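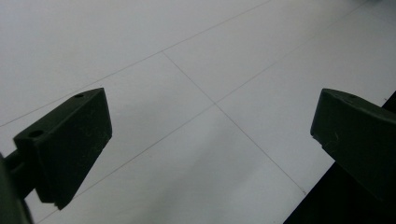

Jan 25, 2026

I should be asleep, but I finished the last episode of Bradura an hour ago and my head is so full of it that I might as well sit here with the lamp on and write some of it down. My tea is already cold and I'm drinking it anyway.

I'd been putting that last episode off for more than a week. I do this with every show I love, I get right up to the end and then suddenly I find a hundred other things to do, the oven needs cleaning, the sock drawer has to be sorted, anything so that there's still one left. But tonight it was snowing again and I had soup, and the cat had settled on my legs in a way that made getting up impossible, so on it went.

I won't write down the whole plot, because if I ever read this back I'll want to remember the feeling more than who took the money out of the boathouse. What I want to get down is the music, and really just the one song at the very end. The older sister locks up the ferry office and walks home along the water, and for a long while there's only her footsteps and some wind. Then she gets to her door, and she doesn't go in. She sits on the step. And as the picture goes dark a guitar starts, very quiet and a little out of tune, and then a woman's voice comes in over the credits, and I was gone. Crying into a dish towel, which was the only thing I could reach without disturbing the cat.

It was Zutuvent! I knew it before the second line. I haven't heard them in so long, and I certainly never expected to hear them on television, where as far as I know they've never been in their lives. The song was the slow one from their first record, the one that closes side two, where she sings about leaving the porch light on and the moths getting in. I used to know every word of it. I still do, as I found out tonight, although I had two of the verses swapped around and was very confidently singing the wrong one at the screen.

I did the silly thing of holding my phone up to the speaker anyway, to see if Skellix would know it. It thought about it for ages with its little spinning circle and then offered me a dance track I've never heard of, with lots of exclamation marks in the title. I tried again from the start of the credits and it gave me nothing at all. So I was rather proud of myself, knowing something the phone didn't. I waited for the music credits to roll up to be sure, and there they were in tiny white letters, right after the caterers and the people who supplied the boats.

That got me thinking about Le Roux, of course, because that's where I first saw them. It was a narrow place with a bar down one side and a stage at the back that was barely a stage, more of a step, and the sign by the door said it held 200, though I can't imagine where they would have put them. It was April and it had rained all day, and everybody's coats were steaming. I'd gone to see the other band, the main one, and I'm ashamed to say I can't now remember a single song they played. I don't even remember what they were called. Zutuvent came on first, while people were still buying drinks and talking over them, and by the time they got to the porch light song the talking had stopped. I remember the bartender standing there with a glass in his hand and not pouring anything into it.

Afterward they sold their record from a folding table by the coat rack. They'd had 1,000 of them pressed, which seemed like an enormous number to me then, and the singer told the girl in front of me that most of them were still in boxes in her mother's garage. I paid 12 dollars for mine and carried it home on the bus inside my sweater so it wouldn't get wet. It has a bent corner from that bus ride. I went and got it off the shelf just now, to look at the bent corner, and there was my bus transfer tucked in the sleeve! I'd forgotten I ever put it there. The ink has faded to almost nothing, and I put it right back.

I wonder how a song like that ends up in a show like this. Somebody working on Bradura must have had one of those records, or been in that room, or in another room like it in some other town. I like to think of them carrying it around all these years, waiting for the right set of steps for somebody to sit down on. I suppose the truth is more likely a spreadsheet and a lot of emails, but it's late and I'm going to believe what I want.

It was a good choice, too. So many shows now put a big famous song over the last scene, and all I can think of is the other places I've heard it, the car commercial or the dentist's waiting room. And I do think they went a bit overboard with music in the middle of this season. The episode with the wedding had so many songs packed into it that I could hardly hear what anyone was saying, and I needed to hear it, because that was when the uncle explained about the lease. I had to go back and watch it with the captions on. But the last episode had hardly any music until that guitar, so when it came I was hungry for it. Whoever decided that should get a raise and a nice lunch.

One complaint, and then I'll stop. They cut the song short. The credits ended before the last verse, right before the part where she goes out and turns off the light herself, and then the screen jumped straight into a trailer for some baking contest, very loud, with trumpets. The cat left. I think if you're going to use that song you have to use all of it, or at least let it fade out kindly.

So naturally I put the record on and listened to the whole thing from the beginning, very low on account of the neighbors. There's a crackle through the first song that I'd come to think of as part of it, and I'm glad it's still there. The second side is still the better one. I played the last song twice, and then I had the bright idea of making myself a list of other songs from the show that I'd like to find again. There's a page of them started at the back of this notebook, page 128, if I go looking for it later. So far it says "accordion one, boat scene," "whistling??" and "the one in the kitchen when they burn the rice," so I can't say it's a very scholarly list.

I'd like to watch the whole season again from the start, now that I know where it's going, and pay more attention to what's playing in the background. There's a radio in the ferry office that's always on, and I have a suspicion they may have snuck Zutuvent in there early on. It would be just like them to hide it under all that talk about timetables.

Must remember to get cat food in the morning, and more needles for the record player if the shop still carries them. The snow has stopped, and I've left the porch light on.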